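About Zuddale

Zuddale is a small school of furniture repair and restoration. Florencia Alarcón and Isamu Kikuchi opened it in a former seed warehouse with 3 benches and a bandsaw that still runs. We now teach 123 students a year, most of them adults with day jobs.

Our courses

The evening course covers joints, glue, finishes and fittings. It meets twice a week and ends in June. The long course is by day and takes 2 years. Students on it work on their own pieces and on chairs, cupboards and writing desks sent in by local people. Short weekend classes cover cane seats, drawer repairs and French polishing. You do not need any experience for these.

Who teaches here

Florencia takes the finishing and veneer classes. She trained as a cabinet maker and spent some years at Väisänen, repairing shop counters. Isamu teaches joinery and sharpening, and looks after the timber store. Visiting tutors take the upholstery weekends.

Tools and materials

Hand tools are provided. Timber for set exercises is included in the fee, and timber for your own work is sold at cost. We keep old locks, handles and castors in the back store, sorted by size, and students may use them on their projects. 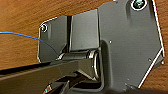

Black plastic hinge bracket on brown wood.

Visiting

The workshop is open to visitors on the first Saturday of each month. There is step-free access from the yard. To ask about a place, ring the office or use the contact form.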